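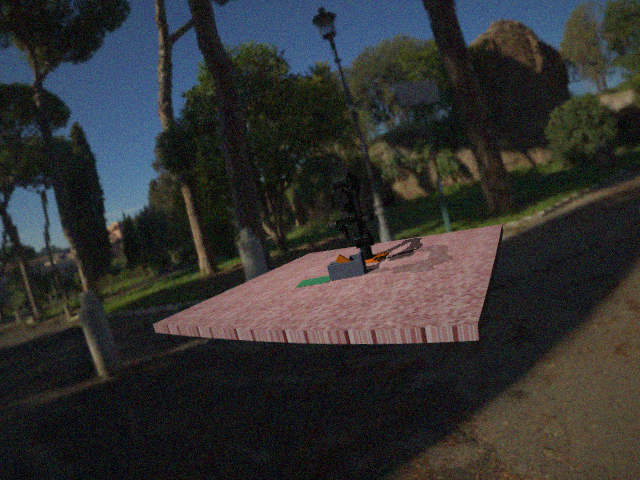 *Pink tabletop in a park setting. Computer render.*

## Park furniture: what was decided for Skalemstead Reserve

The design round for new picnic tables at Skalemstead Reserve has closed. We received 252 survey responses, most of them from households on the Sterngate side of the creek. Thank you to everyone who filled one in, and to those who wrote extra pages.

Shade was the main request by a long way. The existing tables near the lower car park get full sun from late morning, and several parents said they had given up using them in summer. The four new tables will go under the established trees along the north path. They will be spaced so that a pram or wheelchair can get between them without leaving the sealed surface.

Colour drew more comment than expected. Leokadia Jabłońska, who put together the options, had offered green, charcoal and a speckled pink. Charcoal was dropped early on account of heat. Green came out ahead with 74 per cent and will be used for all the tables. A few people asked for one of each, but the supplier, Bhatt, charges a separate set-up fee for every colour and the budget doesn't stretch to it.

The old timber tables will be taken out in July. Two have rotted through at the base and can't be repaired. If your club or school would like one of the others, write to the office before the end of June. You will need your own trailer and at least two people to lift.

We also set aside $3000 for a drinking tap with a dog bowl near the playground gate. Santeri Riihimäki is getting quotes from plumbers now. The pipe runs closer to the gate than the old plans show, so less digging should be needed.

Barbecues were not part of this round. Quite a few responses raised them, mostly about the left hotplate, which cuts out after a few minutes. It has been reported again.

The north path will be closed from the footbridge to the oval while the slabs are poured. Walkers can use the creek track, but it gets muddy after rain and isn't suitable for bikes. Dates will go up on the noticeboard beside the toilets.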